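Wilstead open day, 23rd February

We got to Gurkside just after 11 and parked miles away, but oh, I loved it – 300 people through the door and still a friendly feel! My favourite stop was the drawing room upstairs, all dark wooden desks and white blinds (I want those desks at home). Paper gets taped down by its corners and you have a go at pencil circles, which is harder than it sounds.

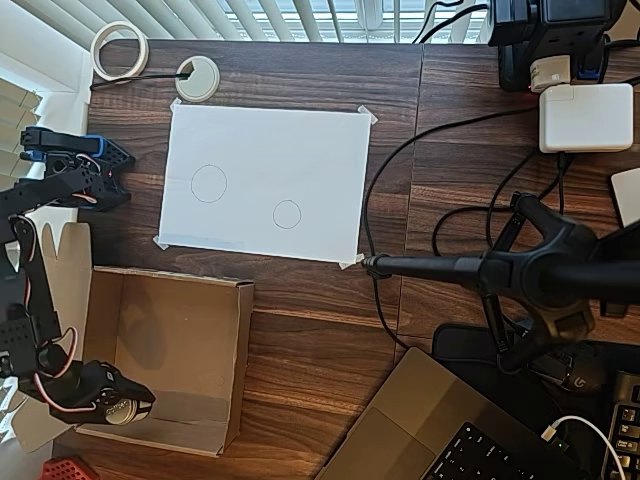
Eustaquio Camacho reckons the trick is to move your whole arm and leave your wrist alone. Mine still came out like potatoes.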